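Home | Guides | Set-up | Hand-Held Teaching | Troubleshooting | Contact

Section 4: Recording demonstrations with the hand-held gripper

By Poonam Bajpai
4 January 2020

Read the brochure for the Gonon kit and you will come away thinking a robot learns to clear a table by watching you do it a few times over coffee. Our first 60 demonstrations at Vernham produced an arm that pushed a cup to the edge of the table and stopped there. This section covers what we do now. It assumes you have finished Section 3 and that the gripper is charged, paired and showing a steady light.

4.1 Before you record

1. Clear the work surface. Wipe it down and let it dry.

2. Set the room lights the way they will be when the arm runs. Close the blinds if the arm will run at night.

3. Open and close the gripper fully ten times. If the fingers stick at any point, go back to Section 3.6.

4. Check the screws on both fingers. Snug is enough. The inserts strip easily, and the Virico spares take weeks.

5. Start a new session in Prado and type in your name, the task and the surface. Do not leave the default task name in place. We have a folder of 700 recordings called "task_new" and no one can say what most of them show.

NOTE: The manufacturer's sheet says calibration holds for a month. Ours has never lasted a week of steady use. Calibrate at the start of each session, whatever the sheet says.

4.2 Recording a pick-and-place

1. Hold the gripper above the table with the fingers open. Stay still for two seconds. The software uses this pause to fix its starting position.

2. Press the trigger halfway. Wait for the single beep.

3. Move toward the object at the speed you would want from the arm. Most people go too fast. Edgardo Samonte's early sessions had to be thrown out because the arm could not physically keep up with his wrist.

4. Close the fingers on the object, lift, carry, lower and release.

5. Back away to your starting height and hold still again until you hear the double beep.

6. Put the object somewhere new and repeat. Change the angle as well as the spot.

CAUTION: Keep your free hand out of the work area while recording. If you steady the cup with it even once, the recording teaches a motion the arm has no second hand to finish. Delete that take.

CAUTION: Do not twist the gripper past the point where your own elbow has to lift. The arm's wrist stops sooner than yours does.

4.3 Empty takes and approach height

The quick-start card skips this part. Record a set of approaches with nothing to pick up: bring the open fingers down until they are just over the bare table, hold, and come back up. These takes give the software a sense of where the surface is. Without them we found the arm guessed, and it guessed low.

1. Lower the open gripper until the fingertips are just off the surface. Do not touch down.

2. Hold for two seconds.

3. Raise and shift to another part of the table. Include the edges.
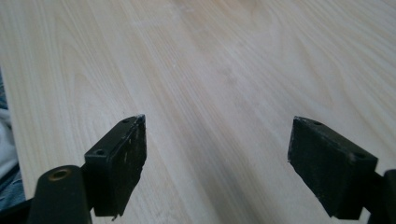
4. Review the takes before you leave the table. Throw out any in which the fingers bump or drag. A dragged take looks fine on the progress bar and is still counted toward your total, so you have to watch the playback yourself.

5. Look over the finger blocks. Scuffs on the inner faces have made no difference in our tests. Chipped tips might, on thin objects such as cards or coins, and we would swap the blocks before recording those.

NOTE: Glossy tables cause trouble. If the position readout jumps while your hand is still, move the lamp first. Buying the marker mat comes a long way after that.

4.4 How many is enough?

The brochure says 4 demonstrations. We had 1210 usable takes before the cup task ran through a full afternoon without help, and it still fails with the blue mug. Plan your time to match, and test on the real arm early.

Comments

Reinaldo Frota: Agree on daily calibration. We were told our unit was faulty, got a replacement, and it drifted the same way.

Dindo Castillo: What speed is "too fast" in 4.2? My arm lags even when I feel like I'm moving through syrup.

Poonam Bajpai: Dindo, turn on the speed overlay in Prado and stay in the green. If you are already green, check your arm's own speed limit. Ours shipped with it set very low.

Rosângela Amaral: I skipped the empty takes in June and cracked a plate. Doing them now. Still not sold on teaching by hand for anything we could just program in an hour.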